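Ticket 851 – Title transfer batch rejected, out-of-state queue
Product: Clendisico title filing client
Opened by: Iona Ritchie, counter services
Assigned to: Ross Niven
Priority: 2
Status: Resolved

Iona Ritchie, 9:10 am
The morning batch to the state gateway came back rejected. All of it is out-of-state transfers. In-state renewals went through as usual. The error on each record is "lienholder code not valid for jurisdiction." The codes have not been changed at our end. Customers with temporary tags are waiting on these.

Ross Niven, 9:34 am
Please send the batch log and the client version from Help > System. Do not resubmit. A second rejection puts the records on a 20-hour hold.

Iona Ritchie, 9:41 am
Log attached. Client version is 498. Jean Geddes at the other counter is on the same version and gets the same error.

Ross Niven, 10:22 am
The log shows the lienholder code going out with its leading zero removed. The gateway reads it as a short code and rejects the record. In-state renewals do not send that field – this is why they passed.
Please check Settings > Export > Field format and tell me what "Lienholder ID" is set to.

Attachments

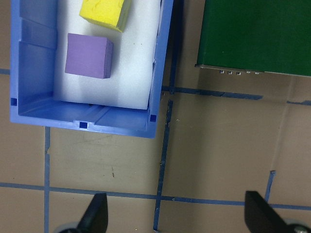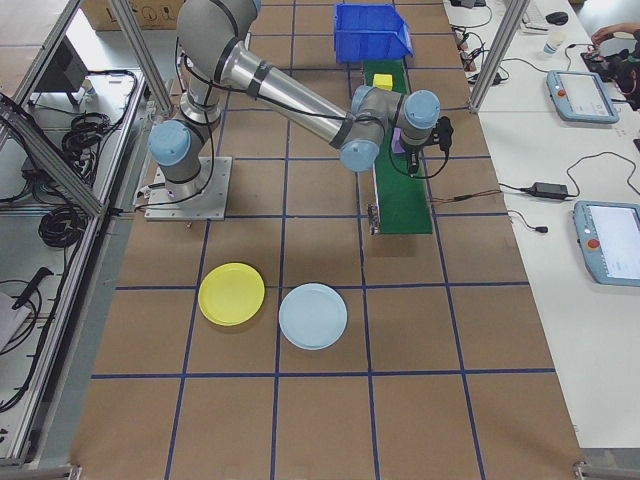 Yellow and purple cubes, both views

Jean Geddes, 10:40 am
It is set to Number on my machine and on Iona's. I can't edit it. The drop-down is gray.

Ross Niven, 10:58 am
The field is locked by the office profile. Magnus Rutherford has admin rights and can change it as follows:
1. Close the client on both counters.
2. Open the profile editor and select Export.
3. Change Lienholder ID from Number to Text, length fixed.
4. Save, then reload the profile on each counter.
5. Rebuild the batch from the source records. The rejected file still holds the short codes.

Magnus Rutherford, 11:47 am
Done on both counters. Step 4 failed the first time on Jean's machine with "profile in use." The print helper was still running. Ended it in Task Manager and the reload completed.

Iona Ritchie, 12:15 pm
Rebuilt and sent one record as a test. Accepted. Sent the rest – all accepted, confirmation numbers are in the queue.

Ross Niven, 12:31 pm
Default for this field will be corrected in the next profile template. Until then, check it after any profile import. Closing.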